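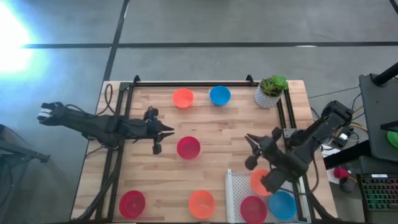
Bowls and a potted plant on the butcher-block table.

About Nencombe

Nencombe is a working farm that grows culinary herbs, garlic and cut flowers, and opens part of its acreage to visitors during the picking season. The property covers 75 acres, of which 19 are under cultivation in any given year. The remainder is hay ground, windbreak and a seasonal creek that is fenced off from the public rows.

The farm was established by Halyna Dmytriv and Yurii Bilyk on former grain land. The first plantings were hardneck garlic and thyme, selected for winter hardiness and tolerance of the alkaline clay loam. Drip irrigation was installed the following year. Lines are buried under the permanent beds and laid on the surface in the annual beds, where they are lifted before cultivation.

Growing practices

Garlic is planted in fall, mulched with straw and harvested when the lower leaves have browned. Bulbs are cured on slatted racks with forced air at ambient temperature. Herbs for drying are cut before full flower, in the morning, and moved to the drying shed the same day. Cut flowers are seeded under cover from February and transplanted after hardening off. Field records are kept by bed number and are available to wholesale customers on request.
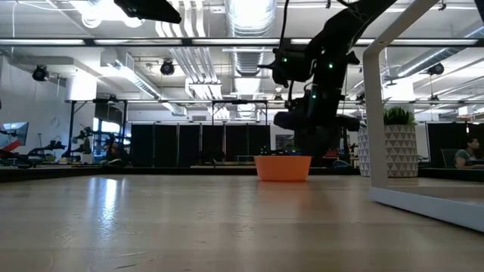

Visitor picking is managed by weight. Each party receives a container at the gate, and the tare is recorded before entry so that only the contents are charged. A bowl such as the orange one on the tabletop, with a flat base and a wide rim, is suitable for soft-leaved herbs, as basil and chervil bruise when packed deep. Visitors may bring their own, provided it is clean and is tared at the gate. Glass is not permitted in the rows.

People

Halyna Dmytriv is responsible for crop planning and seed orders. Yurii Bilyk manages irrigation, machinery and the drying shed. Ustyna Palamarchuk runs the gate, school bookings and the farm store. Wholesale accounts are handled by Rostyslav Nechyporuk.

Access and bookings

The farm store reopens on 22nd March. Picking dates depend on crop stage and are posted at the gate and on the bookings page. The parking area is gravel. The main laneway is graded and accessible to wheelchairs and strollers; the picking rows are grassed and uneven after rain. Dogs are not admitted, with the exception of service animals. Washrooms are located behind the farm store.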